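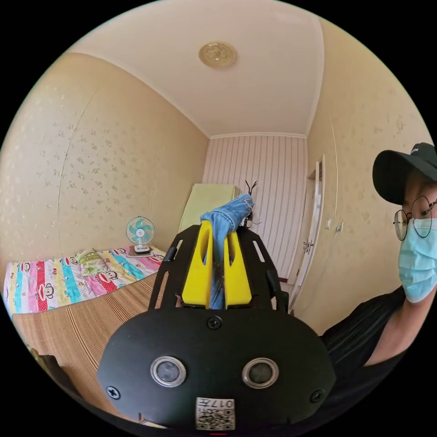

Does the Pluvum gauge undercount in heavy rain?

Probably, though by less than Jannik thinks and for a duller reason.

Saturday, April, started 9:40 am

2 shares · 3 comments

Notes on the gauge argument before I forget which run was which.

Jannik Lindemann's position is that the tipping bucket loses water in a downpour because rain keeps coming in while the bucket is mid-swing. Fine, that's a real effect and everybody who sells these admits to it. What I don't buy is that it explains our gap against the old Golix glass tube gauge on the same post. The gap shows up in drizzle too. A bucket that tips once every few minutes isn't losing much in the swing.

Method, such as it is: 200 mL of tap water per run, weighed, let into the funnel through a drip bottle with a pinch clamp. Clamp nearly closed for the slow runs, wide open for the fast ones. Tips read off the logger before and after. Funnel wetted first every time. I did 21 runs before my patience went. Three are no good: two where I bumped the stand and one where the clamp slipped and I can't say what rate it ran at. I've left them in the sheet, struck through, and would ask that they stay there.

The counter stood at 3,273 when I brought the gauge in. Writing it down because last time we lost the number and had to argue about it.

Slow runs: low, every one, and low by nearly the same amount.
Fast runs: low by the same amount plus a bit more, and more scattered.

So there's a fixed error, with a rate error riding on top of it. The fixed one looks like plain calibration. The left stop screw had a film of something on it, pollen or spider, and the bucket wasn't level to begin with. I haven't touched either yet. Jannik wanted to clean it right away and I said no, we'd never know which one it was.

The correction curve in the Pluvum leaflet is no use to me. It has no data points on it, just a smooth line, and no word on how many gauges it came from. I'm not putting our readings through somebody's smooth line.

Homa Daneshvar made a fair objection to the whole setup: a drip bottle delivers to one spot on the funnel and rain doesn't. She thinks a steady stream could hit the outlet with a swirl and go down unevenly. I tried moving the drip point for two of the slow runs and saw no change. Two runs is nothing. She also asked whether the Golix is right. I've been treating it as the truth because it's glass and has lines on it. The lines could be wrong, and so could whoever reads them before breakfast (me).

The Cairns data keeps coming up. Jannik says the tropics are where this matters and somebody there saw a much bigger loss. Maybe so. I'd like to see the sheet. Different gauge, different funnel, and as far as I can tell a story passed along at the Hilton meeting over coffee.

To do, in this order:
- level the base, change nothing else, repeat the slow runs
- clean the stop screw, repeat again
- weigh 200 mL from the Golix tube against its own marks
- only then turn the screws
- find a way of spreading the drip (Homa suggests a tea strainer)

If leveling alone closes the gap I'll owe Jannik nothing, since he was betting on the swing. If it closes only at the slow end he'll say he was half right, and he would be.

Stopped 1:15 pm. Gauge left on the stand, logger on, funnel covered. Please don't tip the bucket by hand to hear it click.

3 comments

Jannik: I didn't say all of it was the swing.

Homa: Strainer is in the top drawer. Rinse it, it smells of mint.

Jannik: Asking about the Cairns sheet again. Don't hold your breath.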